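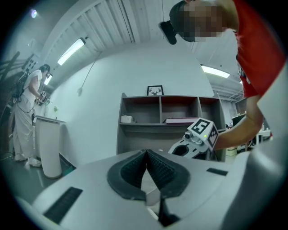 第6章　となりの人の昔話を聞く――聞き書きという方法

この章で学ぶこと
・聞き書きと、ふだんのおしゃべりや取材との違い
・話し手を訪ねる前の準備と、最初の一時間の過ごし方
・食い違う記憶の扱い方
・録音を文章に起こし、話し手に返すまでの手順

6.1　パン屋の二階で

前の章まで、私たちはずいぶん長いあいだ紙とつきあってきました。教区の帳簿、商店の領収書綴り、町の新聞の縮刷版。目が疲れた方も多いことでしょう（私も書いていて疲れました）。この章では少し気分を変えて、紙から顔を上げ、人の話を聞きに出かけることにします。

はじめに、私自身がこの方法に出会ったときの話をさせてください。少し遠回りになりますが、あとの節で何度もこの話に戻ってきますので、どうかおつきあいいただければと思います。

ピッジゲートという川沿いの町に、ベリスという名前のパン屋がありました。間口の狭い、窓の下半分がいつも粉で曇っているような店で、私が町に通いはじめたころにはもう店じまいをして、表の看板だけが残っていました。私はそのころ水運の歴史を調べていて、荷揚げ場の石段がいつ造り直されたのかを知りたい一心で、看板の写しを取ったり、通りの番地を古い地図と見比べたりしていたのです。パン屋のことなど、ほとんど気にも留めていませんでした。

ところが、十一月の冷たい雨の日に軒先で雨宿りをしていると、上の窓が開いて、「そこは雨樋が壊れているから、余計に濡れますよ」と声がかかりました。声の主がメレリド・プロザローさんでした。十四のときからベリスで働き、先代が亡くなったあとは店の二階に一人で暮らしていた方です。お茶をごちそうになりながら、私は例の石段のことを尋ねてみました。プロザローさんは石段のことは何もご存じありませんでした。そのかわり、夜明け前に船頭たちが裏口にパンを買いに来たこと、濡れた硬貨を受け取ると前掛けで一枚ずつ拭いたこと、霧の朝には戸口にランプを二つ出すのが自分の役目だったことを、日が暮れるまで話してくださいました。

「ランプを二つ」というところで、私は思わず手を止めました。町の役所に残る書類には、船着き場の灯りは一つも記載がなかったからです。それなのに船頭たちは、霧の朝でも迷わず岸に着けていたようなのです。私が一年近く首をひねっていた疑問の答えが、パン屋の裏口にあったのかもしれません。「かもしれません」と書いたのには理由がありますが、それは6.4節でお話しします。

6.2　聞き書きとは何か

聞き書きとは、ある人の経験を本人の口から聞き、できるだけその人の言葉づかいを残して文章にまとめる方法のことです。英語圏で「オーラル・ヒストリー」と呼ばれるものと重なる部分が多いのですが、本書では、学術的な調査に限らず、地域の広報紙や学校の文集に載るようなものまで含めて、ゆるやかにこの言葉を使うことにします。

ふだんのおしゃべりと似ているようで、違うところがいくつかあります。まず、聞いたことを記録に残し、ほかの人が読めるようにするという約束が、話し手とのあいだにあらかじめ交わされています。この約束のない聞き書きは成り立ちません。お茶の席で聞いた面白い話をあとから断りなく文章にすれば、どんなに好意的に書いたとしても、それは聞き書きとは呼べないのです。私もプロザローさんのもとを翌週の金曜日に改めて訪ね、記録の目的をお話しし、承諾をいただくところからやり直しました。

新聞の取材とも少し違います。取材では、書き手が知りたい出来事がまずあって、それを知っている人を探します。聞き書きでは、その人が何を大切に覚えているかに耳を澄ませます。石段の話を聞きに行って前掛けの話を聞いて帰ってくる、そういう寄り道をむしろ歓迎する方法だと考えてください。もっとも、まったく当てのないまま伺うと話し手のほうが困ってしまいますから、このあたりの加減はなかなか難しいものです。

6.3　訪ねる前に、訪ねたときに

聞き書きの準備というと、皆さんはまず質問の一覧を作りたくなるのではないでしょうか。作ってかまいません。ただ、作った一覧は鞄の中にしまっておくことをおすすめします。

ファルマックの公民館で長く聞き書きの講座を開いてきたイレナ・ヤシンスカさんは、受講生に、質問の一覧を作る前に町の地図を一枚写させるのだそうです。話し手の家、学校、仕事場、買い物をした通り。それだけを鉛筆で書き入れた地図を持って行き、机の上に広げて、「このあたりはどんな道でしたか」と尋ねます。すると話し手の指が地図の上を動きはじめ、こちらが思いもしなかった角で止まります。年号を尋ねられると身構えてしまう人も、道のことならすらすらと話せることが多いようです。

持ち物は多くなくて結構です。録音機、予備の電池、ノート、鉛筆を二本、それに承諾書を二通。承諾書は一通を話し手の手元に残します。話し手がご高齢の場合は、字の大きなものを用意しましょう。

録音を始めるときは、かならず声に出して「いまから録音します」と伝えます。そして最初に、その日の場所と、話し手と聞き手の名前を吹き込んでおきます。ずいぶん事務的に聞こえるかもしれませんが、あとで録音の数が増えたとき、この数秒にどれほど助けられることか！　私の棚には、誰の声なのかどうしてもわからない録音がひとつあって、暖炉の薪のはぜる音と、犬の話ばかりが入っています。声の主を思い出せないことが、いまだに申し訳なくてなりません。

沈黙についても触れておきましょう。話し手が黙ったとき、慣れない聞き手はすぐに次の質問をしてしまいます。少し待ってください。お茶を一口飲むくらいの間でよいのです。思い出すという作業には時間がかかりますし、話すかどうか迷っておられるのかもしれません。迷った末に「これはやめておきます」とおっしゃったら、それはそのまま受け取り、次の話に移りましょう。

6.4　記憶が食い違うとき

さて、ランプの話に戻ります。

プロザローさんの話に力を得た私は、同じ通りで雑貨を商っていたンナムディ・ハルナさんにも話を伺いました。ハルナさんはたいそう記憶のよい方で、通りの店を端から順にそらで言うことができました。ところが、ランプのことになると首を横に振られたのです。「ベリスの裏口の灯りは一つでした。二つ出ていたのは、川向こうの網小屋ですよ」

どちらが正しいのでしょうか。私はすっかり困ってしまい、しばらくのあいだ原稿を引き出しに入れたままにしていました。いまの私なら、こう考えます。まず、二人の話をどちらもそのまま書き留めます。次に、それぞれがどこから灯りを見ていたのかを確かめます。プロザローさんは店の内側から戸口を見ており、ハルナさんは通りの側から、おそらくは建物の角越しに見ていました。時期の違いもあります。ハルナさんが店を構えたのは、プロザローさんが働きはじめてから17年もあとのことでした。そのあいだに灯りの数が変わっていたとしても、不思議はないでしょう。

残念ながら、これを決着させる紙の史料はまだ見つかっていません。ですから私の書いたものには、いまも二つの証言が並んでいます。読者からは「結局どちらなのか」というお便りをときどきいただきますが、わからないことをわからないまま記しておくのも、記録を残す者の仕事のうちだと思っています。

記憶違いを見つけたときに、その場で話し手を正そうとするのは避けましょう。年号が31年ずれていたとしても、まずは最後まで伺います。確かめたいことは欄外に印をつけておき、文章に起こしたあと、原稿を見ていただくときに穏やかに尋ねればよいのです。

6.5　起こす、まとめる、返す

録音を文字にする作業を「起こし」といいます。はじめての方は、一時間の録音を起こすのに丸一日かかると思っておいてください。言いよどみや言い直しも、最初の段階ではすべて書き取ります。整えるのはそのあとです。

整えた原稿の長さは、目的によってさまざまです。講座の課題では、まず800字でまとめる練習をし、慣れたら1,000字に延ばしてみます。わずか200字の差とはいえ、この余裕があると、話し手の口癖や、話がそれていくときの楽しい気配を少し残すことができます。短いほうでは何を落とすかに悩み、長いほうでは何を戻すかに悩む。ぜひ両方を味わってみてください。

方言の扱いには決まった正解がありません。ソスティスの漁村で祖母の世代の話を集めたマイテ・レケナさんは、方言を音のとおりに書いた原稿を話し手に見せたところ、「私はこんなに訛っていない」と叱られたそうです。それからは、語尾だけを残し、意味の取りにくい単語には短い注をつけるようにしたとのことでした。叱られるのも原稿を見せればこそで、見せずに刷ってしまえば、叱っていただく機会さえなくなってしまいます。

出来上がった原稿は、かならず話し手にお返しします。直したいところ、消したいところを伺い、承諾をいただいてから公開します。話し手がすでに亡くなっている場合や、話の中に別の方の名前が出てくる場合の手続きについては、次の第7章で詳しく扱います。

用語
起こし：録音された音声を文字に書き取ること。
素起こし：言いよどみなどを省かず、聞こえたとおりに書き取った原稿。
承諾書：記録の目的、公開の範囲、保管場所を示し、話し手の同意を得るための書面。
話し手：聞き書きで経験を語る人。本書では「情報提供者」という語は用いません。

予習の課題
1　身近な年上の方を一人思い浮かべ、その方が子どものころに歩いた道の地図を、わかる範囲で写してみましょう。空白が残ってもかまいません。
2　家族の中で、人によって話の違う思い出をひとつ選び、それぞれの話を別々の紙に書いてみましょう。どちらが正しいかは決めずにおきます。
3　友人と二人で十分間の聞き書きを行い、素起こしを作りましょう。聞き手が話しすぎている箇所に、鉛筆で線を引いてください。

次の節からは、ファルマックの講座に通っていたベキ・マルレケさんの素起こしをお借りして、一行ずつ読みながら整え方を見ていきます。港の倉庫で働きはじめた最初の冬についての話です。手元に鉛筆をご用意ください。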